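We use cookies to keep this site working and to count visits. Accept all | Manage settings

Muswood repair room adds second evening

By Randi Dahlgren
March

The household repair room at Muswood will open on two evenings a week starting this month, after a winter in which the Friday session ran past closing time more often than not.

Residents bring in small things that would otherwise be thrown out: lamps, kitchen containers, lids that no longer fit, clocks, chair legs. Work is free. Visitors pay for parts if any are needed, and those who want to learn can sit at the bench and do the job themselves.

Hollis Rosenthal, who runs the sessions, said the second evening will be kept for household and kitchen items. Electrical repairs stay on Friday, when Abdul-Rahman Abugri is on hand to test them.

"People were waiting an hour with a jug or a storage tub behind somebody with a vacuum cleaner," Rosenthal said. "Now they can come on the other night and be home for supper."

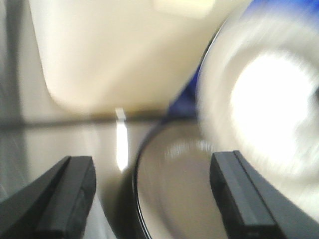

A cream-colored item and a round white one at the Muswood repair room.

The town has put $3000 toward the room for the coming year. Of that, $2000 covers rent and heat, and the rest goes to tools, glue and a cabinet for spare parts – the old one has a broken door.

Johanna Stöckli, a regular at the bench, said she would like to see a session for children as well. Rosenthal said that could be looked at in the fall.

Doors open at 6 p.m. on both evenings. Items too large to carry in by hand cannot be accepted.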